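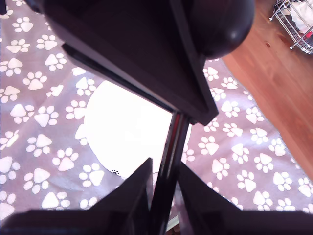 Heather Purves commented that the level in a scoop should never be treated as a measurement, and that any household feeding two cats from one bag would do well to weigh the food for a fortnight before changing anything else.

Lutora Community Help
Search all topics Search
Filed under: Pets > Cats > Feeding and food storage

Measuring dry food for two adult cats, and keeping an open bag fresh
Posted 2020-01-09 by Alistair Chisholm

I would appreciate guidance on two related matters. My household has two adult cats, Anitz and Hepburn, both neutered and both kept indoors. They receive wet food in the evening and share a dry ration during the day. Our veterinary office has set the dry ration at 73 grams per day for the two cats together. At her last visit, in September, Hepburn was found to be slightly over her target weight, and we were asked to confirm that the ration was being followed.

The food is served by scoop. More than one member of the household does the feeding, and I suspect that a level scoop means something different to each of us. Is a scoop accurate enough for this purpose, or should the food be weighed at every meal?

The second matter concerns storage. We buy the food in bags of 2000 grams. Toward the end of a bag Anitz becomes reluctant to eat, and he resumes as soon as a new bag is opened. I would like to know whether the food should be transferred to a canister or left in its original packaging.

Heather Purves
Further to my comment, a scoop may be used for serving, provided that it has been checked against a kitchen scale with the food currently in use. Kibble varies in size and density, and a scoop checked against one brand will not hold the same weight of another. The check is simple. Place a dish on the scale, set the scale to zero, fill the scoop in your usual manner and empty it into the dish. Repeat several times and note the spread. Each person who feeds the cats should do the same, and the results should be compared.

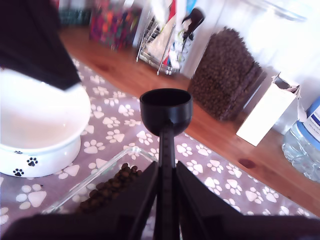
Long-handled scoop with a round cup.

For a household in your position I would go one step further. Weigh out the full daily ration each morning, place it in a lidded tub, and serve every dry meal from that tub until it is empty. Whoever does the feeding can use the scoop as they please, and the total for the day will still be correct.

You may also wish to audit the bag. With a ration of 73 grams, a new bag of 2000 grams should have 978 grams left after 14 days. I carried out the same exercise with the same ration last year and had 971 grams left, a difference I considered acceptable. A much larger shortfall would indicate generous serving or an unrecorded snack.

Please note that the audit covers both animals together. It will not show whether Hepburn is finishing her companion's portion – a common cause of weight gain in one cat only. Separate feeding places, with the bowls picked up after a set period, will address that.
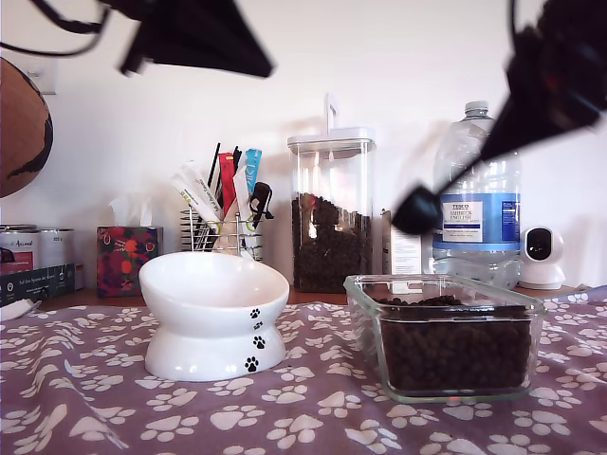
Should new kibble be poured on top of what remains in the canister?
The canister should be emptied, washed and fully dried before it is refilled. Fat from the food collects on the inside walls and turns rancid, and the smell can put a cat off food that is otherwise sound.

On the general question of storage, the original bag is the better choice. Roll it down, clip it, and stand the whole bag inside the canister. The bag is made to limit the passage of air and moisture, and it also carries the lot number and the best-by date. If you prefer to pour the food out, cut the panel with the lot number from the bag and keep it until the food is finished. Store the container in a cool, dry place away from the stove.

Anitz's reluctance may well be a matter of freshness. If it continues when the food is newly opened, it should be reported to your veterinary office, as dental pain can look very similar.

Dosik
I agree with the above on weighing. We just fill the bowl to the same spot each time and our cat is fine, but we only have one. For the stale food, have you considered a smaller bag? It costs more per pound but we throw less away. I would not keep it in the refrigerator – ours went soft and he would not touch it.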